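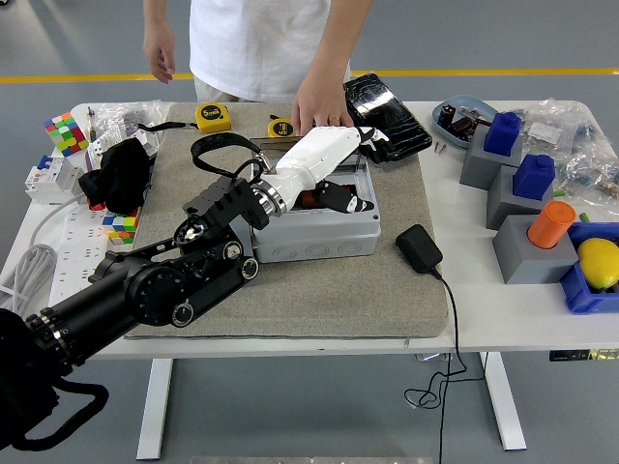 # Workshop tips I've pinched from robot research

I spend my days on a project called Sirken, where we're trying to work out how a robot hand learns to do fiddly small-parts jobs, and my evenings pottering at my own bench in the garage. The two have started to bleed into each other. Teaching a hand with no common sense to reach inside a junction box makes you notice every lazy habit you've got yourself!

So these are the ones I've carried home.

## Put a felt mat down

Cheapest improvement going. A small screw dropped on a bare benchtop bounces and rolls under the fridge. On felt it mostly stays where it lands. We went to grey felt on the robot table after the first month (a plain mid-grey, so dark and shiny bits both show up) and our dropped-part restarts fell off so quickly that I bought a second piece for home that same week. Vacuum it now and then or it fills up with swarf and wire clippings.

## Give the next part its own spot

This is the one with proper numbers behind it. We ran 2,605 attempts at picking up a small part and putting it inside an open enclosure. In one lot the parts were in a heap, and in the other each sort had its own tray or stand. Heaped up, the hand got there on 1,203 of — no, hang on, I'll leave the full table for the write-up. The short version is that the sorted lot won easily, and most of the heap failures were two parts coming up together.

At home I use an old oval serving dish for metal bits and a few offcuts of wood as stands. Anything with a lip will do.

## Come in from the open side

Take the lid right off a box before you start, and turn the box so your wrist isn't fighting the wall. The robot can't cheat by bending its elbow in some odd way, so the angle of approach is half of what we argue about. My colleagues at Erkik swear by practising the reach empty-handed first. I laughed, then tried it on a light switch behind the laundry door, and it saved me a good deal of swearing.

## Grippy fingertips

Smooth plastic fingers are hopeless on smooth plastic parts. Pads on the fingertips helped our hand, and a pair of thin rubber-dipped gloves does the same for mine. Wash them in warm soapy water when they go slick.

## Practise on the wrong thing

We had the model train on roughly 400 goes with odd shapes before it saw any electrical parts, and it picked up the real job faster. I can't promise that works on people, but if you're nervous about a new tool, have a play with it on scrap first.

## Cords off the front edge

Do as I say and not as I do. A loop hanging over the front of a bench will find your knee sooner or later. Stick-on clips along the back are a couple of dollars a packet, and I'll be fitting mine in November — once I've found where I put them.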